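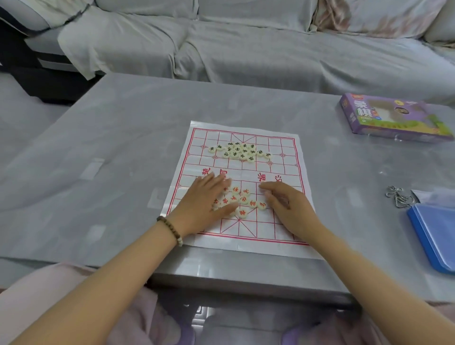
Xiangqi has taken over our coffee table. I only learned the rules in April, from Mekdes Abdella, who has been patient with me (mostly!), and I'm already the person telling everybody at the Fostdale game shelf to give it a try.

If you've never played, it's Chinese chess, and the first hurdle is that every piece is a flat round disc with a character on it. No horse heads, no little castles. The two sides don't even use the same characters for everything - the red general is 帅 and the black side's guards are 士 while red's are 仕. I mixed those up for weeks. You also play on the points where the lines cross, so my chess brain kept wanting to plop things in the middle of the squares.

My favorite part is the river across the middle. Soldiers get to move sideways once they've crossed it, and elephants can't cross at all, poor things. The general never leaves that small palace with the X through it.

One thing I'd pass along is to sort before you set up. We dump the whole lot in a heap, flip everything face up, then pull red to one side and black to the other. It takes a couple of minutes and it's a nice time to chat, and you find out early if a soldier has gone under the couch.

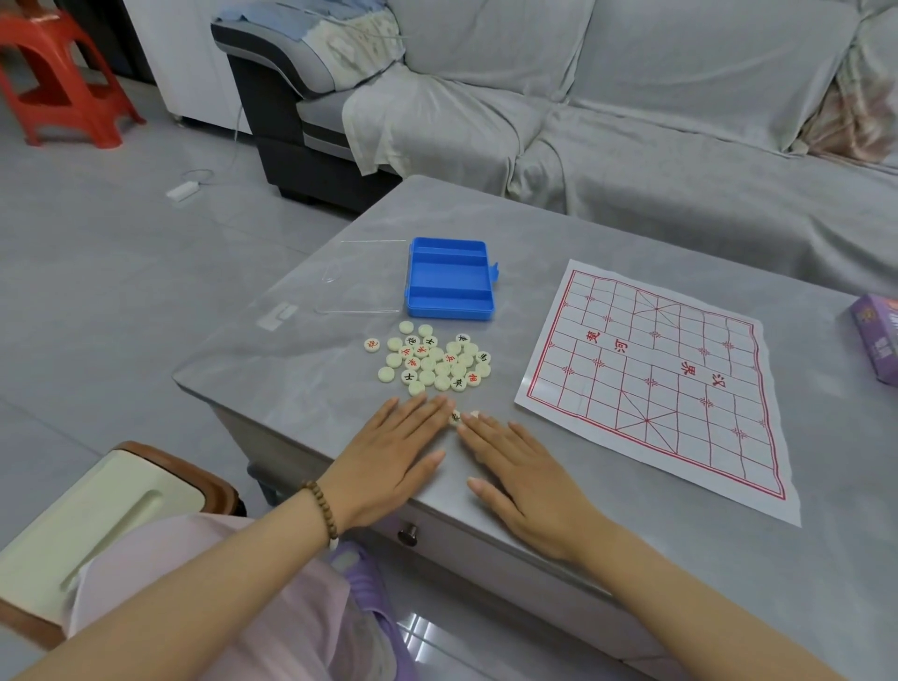
Tolera Gebru wrote in to say that beginners should play their first 10 games without the cannons, which are confusing enough to scare people off. I see the point, but I love the cannons! Jumping over a piece to capture another one is the move that hooked me. Maybe try it both ways and write back to tell me which one your family liked.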